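Packing bench lead, second shift — Hellero meal kits, Erkitz site

Hi! I run the packing room at Hellero, and I'm looking for one more person to share it with me. The company has a proper form for job ads and I filled it in, and it came out sounding like a tax letter, so I asked if I could write this one myself. They said yes as long as I kept the pay line in. The pay line is in, further down.

So, what we do. Hellero puts together meal kits and picnic boxes for offices, schools and a couple of hospitals. A box might have a dish, a bottle of sauce, something sweet, a bowl or two. We send out 966 boxes on a normal day and 2000 on the bad days before a holiday. Until last July every single one of those was packed by hand, by people standing at a long bench and reaching across each other. I was one of them for longer than I like to admit, and my right shoulder still lets me know when it's going to rain.

Now we have arms. There are six packing stations with one arm each, plus a practice table at the end of the room where we try out new items before they go anywhere near a customer. The arms run on software called Sela, and the ordering side is called Bai, and the two of them get along most of the time. When they don't, a person has to step in, and that person would be you (or me, if you're at lunch).

I want to be straight about what changed for people here, because it was the first thing I wanted to know and I had to ask three times before I got an answer. There were more of us on the bench before than there are now. Some moved to the kitchen, some to deliveries, and a few took the payout and left. I miss them. The ones who stayed have different jobs from the ones we were hired for. There's a lot less lifting and a lot more looking. You walk more. You get interrupted more. I go home tired in my head these days, where it used to be my back, and some evenings I'm not sure which I prefer. The room is quieter too, and that took me longer to get used to than the machines did. We used to have the radio on and argue about it all morning.

What I do like is the practice table. Any time the kitchen wants to add something to a box, we set it out and see what the arm makes of it. Bottles, bowls, flat things, round things, things inside other things. You wouldn't believe how much there is to think about in where you lay a bottle down — which way it points, what's beside it, whether the gripper has room to come in from the side.
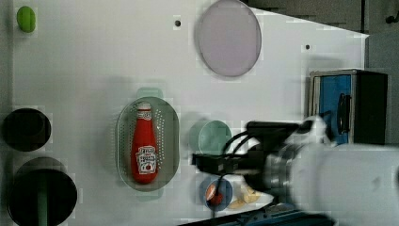
A good part of your shift would go on that sort of setup. You put the items out, you run the move, you watch, you change one thing and you run it again. Then you write down what you changed. Please, please write down what you changed! My biggest headache this year has been notes that say "fixed it" with no clue what "it" was.

The rest of the shift is the floor. You'd look after three stations to begin with and all six once you're comfortable. You'd clear stops, swap out gripper tips, check boxes at the end of the line, and answer the kitchen when they call to ask why the dessert count is off. If a station is down for more than eight minutes we pull it and pack that order by hand, so yes, you still need to know how to pack a box. I'll teach you. I'm fast and I'm a little vain about it.

You don't need to know how to code. I don't. Sela is mostly buttons and a screen you can drag things around on, and for anything deeper there's a support line that picks up. You do need to be okay with a computer, okay with being on your feet, and okay with saying "stop" out loud when something looks wrong, even if the shift is behind. I mean that last one. Everyone on the floor can stop any arm at any time, and you won't get a lecture for it, from me or from anyone above me.

If you've worked in a kitchen, a warehouse, a grocery store or a daycare, I think you'd be good at this. Daycare sounds like a strange one, I know, but the best trainee I've had came from there. You need the same kind of patience, and the same habit of keeping one eye on the far corner of the room.

Things that might put you off, so you can stop reading now if they do. The room is kept cold. You can't wear rings or loose sleeves near the stations. The software gets updated every so often and for a day or two afterward it does small annoying things, like asking you to confirm moves it was happy to make on its own the week before. And we get visitors — people from other companies who want to see the arms and who tend to ask you, right to your face, whether you're worried about your job. I've got an answer for that now. You'll find yours.

The practical part:

Second shift, 2 p.m. to 10 p.m., with a paid meal break. Full time, permanent after a six-month trial. Pay is the Grade 6 rate on the Hellero scale, with the evening extra on top, and it goes up a grade when you can run all six stations on your own. Training is paid from the first hour. Work shoes and a warm jacket are provided, and the jacket is a good one. There's a bus stop by the gate and the last bus leaves after we finish, with time to wash your hands and not have to run for it.

To apply, drop a letter at the front desk in Erkitz or send one through the jobs page. A resume is fine but I'd much rather read half a page on a time you had to learn a new way of doing something you were already good at. How did it go? Were you grumpy? (I was very grumpy.)

If it looks like a fit, I'll ask you in for a paid trial afternoon. You'll spend the first half at the practice table with me and the second half following me around the floor. Come with questions, and eat something first, because we start right at two and the meal break isn't until six.

The ad stays up until we find someone.

— Packing room lead, Hellero, Erkitz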